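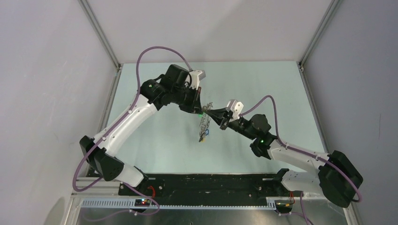
Tangled chains, what actually works for you?

femley_finds
I bought a bag of mixed costume jewelry at an estate sale in September and I have been at it every evening since. Most of it is brooches and clip earrings, which I can deal with. The chains are another story. Somebody must have kept them all in one drawer for thirty years, because they came out as a lump the size of a lemon. I've got maybe a third of it apart and my eyes are killing me. So what do you all do? Pins? Oil? Give up and sell it by the pound?

plarkia
Baby powder! Put the whole knot in a zip bag with a spoonful of powder, shake it, tip it out on a plate and start poking. It gets in between the links and they stop grabbing each other. I've done this for years with the cheap silver-tone stuff and it rinses right off with dish soap.

Justinas Bite
Please don't powder anything with stones glued in or a clasp with a spring. I repair this stuff and I spend half my life getting gunk out of lobster clasps. One tiny drop of mineral oil on the worst part of the knot, leave it ten minutes, then two sewing needles. Flat on the table, always. The second you pick it up and let it hang, gravity pulls everything tight.

aldana_o
Going to disagree with Justinas on the hanging part. For a really tight little knot, sure, flat on the table. But when it's several long pieces twisted around each other, I find hanging is way faster. I hold the top by a clasp, give it a gentle jiggle and let the loose ends drop, and half the time one of them just falls free. Then I lay down whatever is left.

Justinas Bite
And when it doesn't fall free you've got a worse knot than you started with.

aldana_o
I said gentle :)

kivi72
I'm with Aldana on this one. I do bead stuff with my nieces and their necklaces come back to me in a wad every single time. Chain, cord, little colored charms, all in together. The charms are the real trouble, they flip through a loop and lock it. What I do is find each charm first and follow its bit of chain up with my fingers until I know where it goes. I don't pull on anything until I've done that. And I work over something smooth and light colored, because I once lost a jump ring in a dark rug and found it with my foot.

femley_finds
OK this is great, thank you. I should have said there are charms on some of mine too. And one of them has a sort of brassy bell thing that I'm pretty sure doesn't belong to that chain at all. I tried the needles last night and got two bracelets out. The oil I haven't tried, do you have to clean it off afterward?

Justinas Bite
Yes. Warm water, drop of dish soap, soft toothbrush, dry it on a towel. Don't soak anything plated. And never pearls or anything strung on thread, obviously.

proro
Different opinion, you can all yell at me. If it's costume chain, open every clasp before you touch the knot and if it still won't budge after twenty minutes, cut one link. Pliers, a new jump ring, done. I bought a pack of 200 jump rings for next to nothing and then a pack of 400 because I'd lost most of the first one. I know people get sentimental but the bag from the estate sale isn't grandma's wedding set.

plarkia
Cutting!! Oh no no no. That's the fun gone right there. I put a show on and untangle, it's my knitting.

proro
See, for me it's a chore between me and the thing I want to wear.

aldana_o
Opening the clasps first is really good advice though, I forgot to say it and I do it every time. Close them again once the piece is out or they'll hook onto the next one.

kivi72
Does anybody have a storage thing that works? Mine are on a row of cup hooks inside the closet door and it's fine until someone slams it.

plarkia
Drinking straws for the thin ones. Thread the chain through, close the clasp on the outside. It looks silly in the drawer but I haven't had a knot since.

femley_finds
Update: oil and needles on the tight middle part, then Aldana's jiggle for the long ones. Sorry Justinas, it worked twice and made it worse once. Four more necklaces out and one of them is really pretty, flat links, no maker's mark that I can find. The bell thing came off an anklet. I'm stopping for tonight, there's still a walnut-sized lump in the saucer and I'm not cutting it, proro.

Justinas Bite
Once out of three. I'll take it.

proro
The pliers will be here when you need them.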